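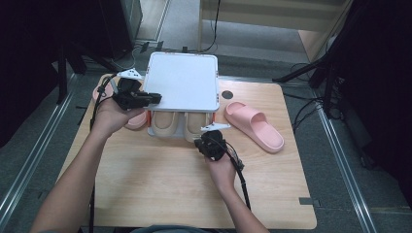
Hirkcombe, 29 September 2019

Thread: Pestus handheld gripper pair, worth it for two-handed work?

drusinura_fan
Posting first impressions of the Pestus pair. I have had the kit on the bench since April, first on single-hand picks, now on two-handed tasks. The task in the photo is slippers and a flat tray-type box: the box sits on the beige pair, the pink ones lie on either side. The left gripper is on the near left edge of the box, the right one is down on the table in front of it.

Summary so far:
Jaw grip on thin rims is good. The box has a rim and rounded corners, and the jaws hold best on the straight part of the edge. Near a corner they tend to rotate the box.
Soft footwear is harder. A slide with a wide strap can be taken by the strap. A closed toe gives the jaws very little to close on.
Each unit runs on its own cable. With two in use you have to think about routing before you start.

Question for other owners: do you run both cables off the same side of the table?

lathebed
Same side, always. I ran mine off opposite sides for a while and kept dragging the right-hand one across the work. Clip it to the forearm near the elbow and leave enough slack for full reach.

kelpie_77
Disagree with the elbow clip. It adds a pull that you feel at the wrist, and you start to compensate for it. The recorded motion is then a person fighting a cable. I hang mine from overhead.

lathebed
Overhead is fine if you have something to hang it from. Plenty of people are working on a kitchen table.

drusinura_fan
I tried overhead for one session. The cable got between my head and the work when I leaned in. Could be my mounting point.

mossgate
What does the tag on top do in practice? I see a white triangle on each unit. On my older Sotomayor set there is nothing on top and the housing is lower.

drusinura_fan
I treat it as something that has to stay upright and uncovered, and have not tested what happens if it isn't. It does raise the height of the unit. Reaching under a shelf with it is awkward.

mossgate
That would rule it out for me. Half my tasks are cupboards.

kelpie_77
Cupboards are a poor fit for any handheld of this size. The Sotomayor is lower but the jaws are shorter, so you lose the reach you gained. I sold mine.

plinth
Long-term user, 2 pairs. Some notes that are missing from the product page:
1. The trigger return gets slow if you store the units with the jaws closed. Store them open.
2. Jaw pads wear on the inside corner first. Swap left and right pads before you order new ones.
3. The cable exit is the weak point. I have replaced 3 cables, all broken within a finger's width of the housing.

lathebed
Did Pestus cover the cables?

plinth
The first one. The other replacements I paid for. Their support answered quickly and the part fitted, but I would have preferred a connector at the housing over a molded exit.

tern_and_co
I think the cable complaints are overstated. Nearly two seasons on one pair here, original cables. We coil them in a wide loop after each session and never wrap them round the grip. If you break three, look at the handling.

plinth
We coil them wide as well. The difference may be hours of use. How many operators share yours?

tern_and_co
One. Fair point.

kelpie_77
Back to the original task. For box on top of slippers, do you lift the box straight up or slide it off?

drusinura_fan
Still comparing. A straight lift needs both grippers on opposite edges at the same height, and the near edge is the easy one to get at. Sliding is simpler with one hand but it takes the slippers along if the soles don't hold on the wood.

kelpie_77
Tilt from the near edge, get the second gripper underneath, then lift. It is slower and much more repeatable.

mossgate
Or stand on the other side of the table.

drusinura_fan
Stands and cables over there. Will try the tilt.

lathebed
Would you buy the Pestus again at the current price?

drusinura_fan
For open tabletop work, yes. For anything with a lid or a low ceiling, I would ask for a loan unit first. Will post again when I have worn through the first set of pads.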